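Home | News | Visits | Gallery | Join us | Contact

Open day at Borari, May

Borari opened its handling lab to visitors for one afternoon in May, and 26 of us went along. Talha Jafri met us at the door and split us into two groups. The first went straight to the picking demonstration, the second had tea and then swapped over.

The lab works on picking mixed goods out of bins. Talha said the hard part is variety – boxes are easy enough, but brushes and shiny things still cause trouble. The arm has been in the lab for two years and shares the floor with a smaller test bench called Betine.
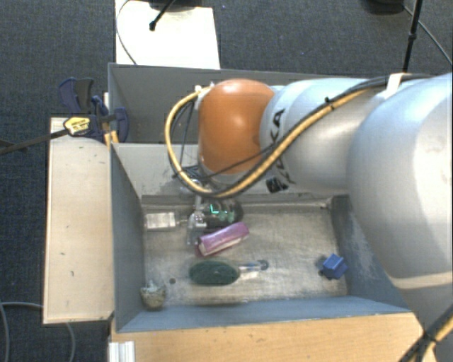 The arm over the front bin, gripper down among the objects. The brush with the green head is near the pink-purple box.

We were allowed to stay as long as we liked, and several people did. Questions were mostly about speed and what happens when something is dropped. Talha answered them all and stayed on after closing time – thanks to him for that.

The next visit is to Zaidi, where there are 34 places. Names to the secretary please. There is parking behind the building but the gate is narrow, so anyone bringing a van should use the road.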